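**Coltura app sharing location data?**

**mvillalba:** Coltura's new privacy notice lists Prara as an ad partner. I opted out in October.

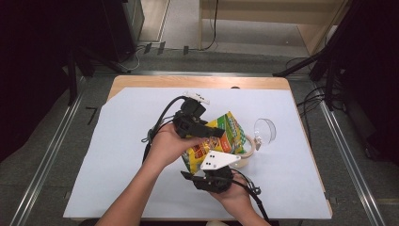 The toggle was back on after the update.

**dunlin18:** Mine stayed off. Check your account page.

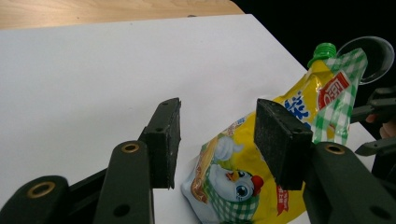

**kesp:** Does deleting the app delete the data?

**dunlin18:** Only a written request does that.

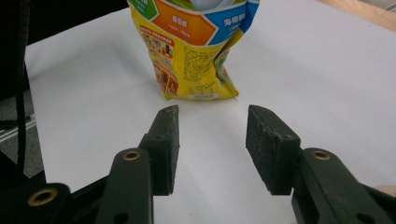 **mvillalba:** I sent one 18 days ago and got no reply.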